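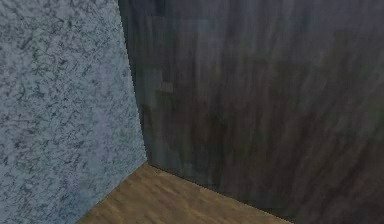 Ticket 2174: Camera view stuck in corner after episode reset
Project: Hallow (simulated teleop)
Opened by: Biljana Golob
Assigned to: Lamduan Chareonsuk
Status: Resolved

Biljana Golob, 9:40
Recording demos of the drawer task in the Samholm room. After a reset the operator view sometimes comes up pointing down into a corner. All I get is the speckled wall, the dark wood-grain wall and a bit of floor. No arm, no drawer. The hand controller still shows as connected. First happened on episode 312. Restarting the client clears it until the next bad reset.

Lamduan Chareonsuk, 10:15
Does it happen if you let go of the grip button before you press reset? Please also send the client log for 312.

Biljana Golob, 10:52
Log attached. With the button released I did 18 resets and the view was fine every time. Holding it down, I got the corner on the second try.

Lamduan Chareonsuk, 13:20
Thanks, I can reproduce it here. While the grip is held, the client keeps adding your hand motion to the head pose. Reset moves the base back to start but leaves that offset in place, so the camera ends up turned toward the wall. Wall textures are low resolution in this room, that is a separate ticket.

Workaround for now: release the grip, wait for the tone, then reset. Please drop 312 from the training set. The start pose in it is wrong and the policy would learn from it.

Biljana Golob, 13:34
Dropped. Do I need to redo the ones before it?

Lamduan Chareonsuk, 14:05
No, I replayed the last 80 and the start poses match. Fix is in the Denden client, nightly build. Offset is now cleared on reset whether the grip is held or not.

Biljana Golob, 16:10
Installed the nightly and reset with the grip held for the rest of the session. View comes up on the drawer. OK to close.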